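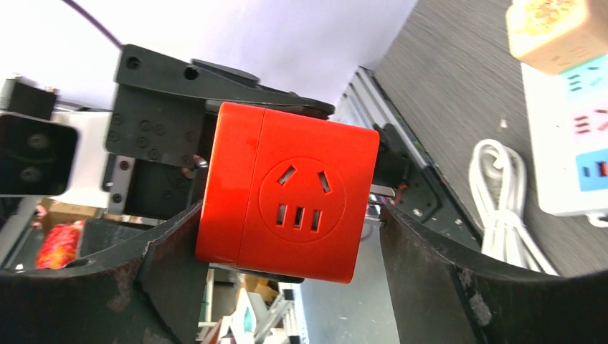
Section 4: Recording a held-object trial

Jara set-up guide, Bredthorpe bench. Last revised 5/2/19 by Renato Quiroga.

The grasp-hold method compares what the wrist camera sees with the finger positions logged at the same moment. Each trial needs the object between both fingers, with its front face turned to the camera. The red-orange socket adapter is the reference object for this section.

1. Start the logger and open a new trial. Enter the object code, which for the adapter is 262.

2. Set the grip force to level 2 and leave it there for the whole session.

3. Hold the adapter between the open fingers with the outlet slots facing the camera and the metal prongs pointing out to the side.

4. Press Close on the pendant. Take your hand away once the fingers have stopped.

CAUTION: Keep your fingers clear of the gripper while it closes. The adapter must never be connected to the mains during a trial.

5. Check the live view. Both fingers and the whole front face of the adapter should be visible. If a finger covers any of the slots, open the gripper and go back to step 3.

6. Press Record. The logger stops by itself after 1000 samples.

7. Mark the trial as held, slipped or dropped. Use "slipped" for any turn of the object, even a small one.

Note: Scuffs on the fingers do not affect the result – Sebastián Zúñiga compared worn and new sets in July and the slip scores matched. Replace a finger only if it is split or bent.

Note: Items on the table may stay where they are between trials. If you move any of them, start a new session, as the Estetti script takes its background from the first trial.

For trials where the arm moves while holding the object, see Section 5.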